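## Registering your exchange stay in Planlow

Planlow is where outgoing students record their placement, travel dates and host contact. You need your student login and the offer letter from the host university. The form closes on 11 May 2026 for autumn placements.

1. Log in and open **My mobility**, then choose **New stay**.
2. Pick the host from the list. If it's missing, type the full name in **Other host** and carry on.
3. Enter your arrival and departure dates as they appear on the offer letter.
4. Upload the letter as a PDF. Files over 8 MB are rejected.
5. Under **Study plan**, add each course with its code and credits. You can list up to 6 courses now and change them after arrival.
6. Fill in **Grant details**. The first instalment of 300 euros goes to the bank account you give here.
7. Press **Save draft**, check the summary page, then press **Submit**.

**Note:** The page logs you out after 40 minutes without a save. Drafts stay on the system, but unsaved text is lost.

**Caution:** Don't submit a second form to correct a mistake. Ask Shaimaa Lahlou at the mobility desk to reopen the first one – a duplicate stops the grant payment until it has been removed.

### After you submit

Your status changes to **With coordinator**. Once it reads **Approved**, you can book travel and apply for housing. Students going to Pollum should apply for a room straight away, as the April list fills early.

Keep a copy of the summary page. The host's welcome office may ask for it when you collect your keys.
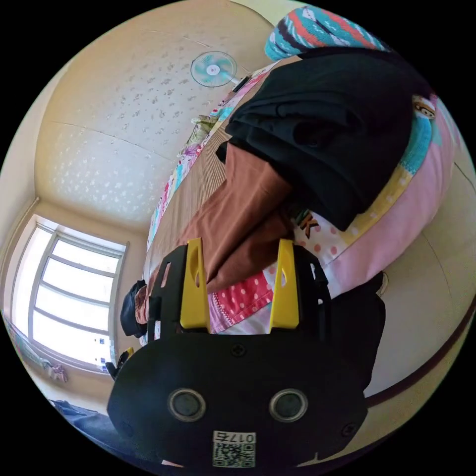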